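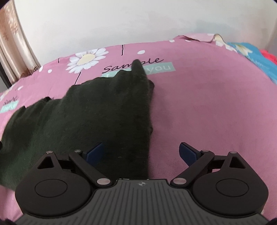

Mar 20, 2024
Hand-held gripper, rev C. Garment handling, bedroom set-up.

Purpose today: find out whether the new finger pads hold knitwear without pulling loops, and whether the linkage stays square when one finger is loaded before the other. Rev B failed on both counts. The Aline arm stays on the shelf until the hand-held unit is settled. There is no point hanging a bad gripper on it.

Changes from rev B:
Blue pads in place of bare printed tips. Bonded, no screws.
Linkage pins replaced, metal throughout. The old ones had worn oval at the lower pivots.
Triangular window in the finger mounts kept. Jalen wanted it filled in for stiffness, but I measured no difference on the bench and it saves print time.
Ridges on the body unchanged.

Print time for a full set of mounts and arms is now 165 minutes on the Pennington machine, same filament as before. First left arm came off with a lifted corner and went in the bin. Second was fine with the bed 5 degrees hotter. Write that on the lid of the machine this time.

Bench check before starting. Fingers closed on a 30 mm block, released, closed again, 20 cycles. Pads met flat on every one. Slight tick from the right hub on opening, in the first third of travel. Took the cap off, found a burr on the inside lip, filed it back. Tick gone with no load. Comes back faintly if the fingers are pushed sideways by hand, so the burr was only part of it. Suspect the bore. Will ream on the next print.

Garment work. Dark green jumper, fuzzy knit, on the bed with the daisy print cover. The knit is a hard case for two reasons: the surface gives the pads very little edge to catch, and loose fibres get into the pivots. The mattress also gives under the fingers, so the approach angle that works on the bench is too steep here. Dropped it to 45 degrees from vertical and the tips stopped digging into the cover.

Notes on the grasp:
Coming down with both fingers level picks up the jumper and the cover together. Bad.
Leading with one finger on the knit and bringing the other in over bare sheet gathers a fold between them. Much better. The fold needs to be a good thumb's width or it slides out on the lift.
Cuffs are easy. Hem is easy if approached from below. The middle of the body is poor from any direction.
Closing slowly matters more than closing hard. At full squeeze the pads roll the fibres instead of gripping them.

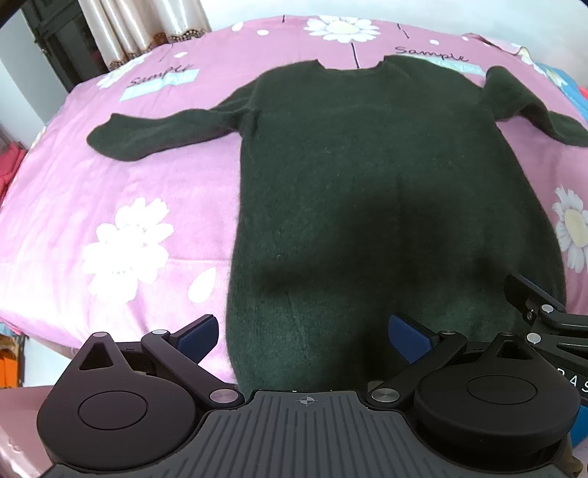 Laying out. The order I have settled on is neckline towards the far side, then body straight, then left sleeve, then right. Doing the sleeves first drags the body round and the neckline has to be done again. A diagonal crease low on the body is acceptable for folding. A crease across the shoulder is not, as the sleeve fold then lands crooked.

Reach is fine standing at the foot of the bed. Wrist gets tired well before anything on the tool does. The weight sits too far forward, mostly in the hubs. Options are a longer handle or thinner hub caps. Verna Strickland has offered the lathe at Irar for a handle insert, which would shift the balance back without touching the printed parts. Ask her what bar stock is in.

Dark knit is also awkward for the tracking code. The Millero script finds the outline well enough against pink but breaks it wherever a sleeve comes near the black linkage. Tried raising the threshold, which lost the loose fibres along the edge and then part of a cuff. Put it back. Masking out the gripper by its known shape is the proper fix and Jalen has half of it written from July.

Pads after the session: no lifting at the bonded edges. Fluff in both lower pivots, cleared with a dry brush. No pulled loops found on the jumper, checked inside and out under the desk lamp.

To do:
Ream right hub bore, reprint if it goes oversize.
Handle insert, drawing to Verna.
Dust washers for the lower pivots. Felt?
Repeat with something smooth, a cotton shirt or similar, same approach angle.
Get the mask code off Jalen Nakamura before touching the threshold again.

Spare pads are in the drawer with the calipers. One pair left.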